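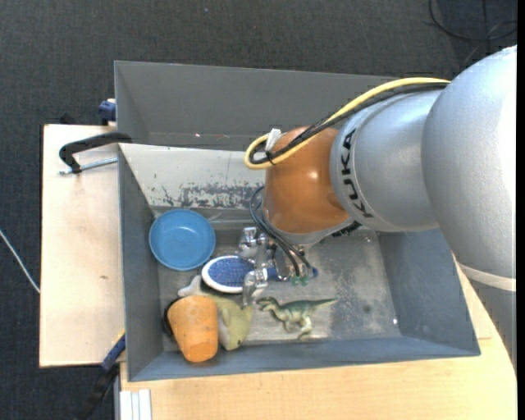 Can the Pramoneo picking kit cope with mixed items in a metal bin, or does it need everything sorted first?

It copes with mixed items as long as they aren't piled deep. The trouble starts with soft things and anything lying flat against a wall.

Home Forums Kits and Grippers Reviews Members Log in
Search this forum Go Advanced

tallowfield
I put the question at the top because I've been asked it by private message a few times now. We've had the kit on a KUKA arm since June. You get the gripper, the hose and cable set, the picking software and a year of support. It cost us 3790 before VAT. I can go into detail if anyone is thinking of buying.

Bilto
What do you test it with? Their sales sheet is all cartons and bottles, and that tells me nothing.

tallowfield
Household stuff and toys. A brush, a bowl, a cup, a plush toy, a toy dinosaur, that sort of thing. Two metal bins, clamps on them. We did 200 picks per setting and changed one setting at a time. The brush is a decent test, as it has an oval head and a handle and the software has to choose.

mrs_pallet
200 isn't many. We ran 700 on the Kouris kit before we let it near a customer, and the faults that mattered came after the first 500 or so. I wouldn't sign off anything on your numbers.

tallowfield
Fair point. I'm not signing anything off, just saying what we've seen. At the default setting it missed 127 times over the whole lot, mostly on soft items. Raising the grip force helped with those and made the cup worse.

Bilto
127 misses sounds awful to me. Is that out of 200??

tallowfield
No, all the default runs put together. I should have written it better.

Xiaoyan Guo
We have the same kit at Ploltlow. I disagree about grip force. Leave it where it is and lower the approach speed -- the fingers then settle before they close. The setting is on the second tab, under Motion. Also check your cable loop near the wrist joint. Ours was too tight as supplied and I had to refit it one Sunday.

mrs_pallet
Slower approach means fewer picks an hour though. That's the figure my customers ask for.

Xiaoyan Guo
It does cost time. For us a missed pick costs more, so I accept it. Your case may differ.

tallowfield
Will try the speed change and leave the force alone. Support did answer my email the same day, but they only sent me the manual page I'd already quoted to them.

Bilto
Does the price include the bin clamps?

tallowfield
No. Buy your own.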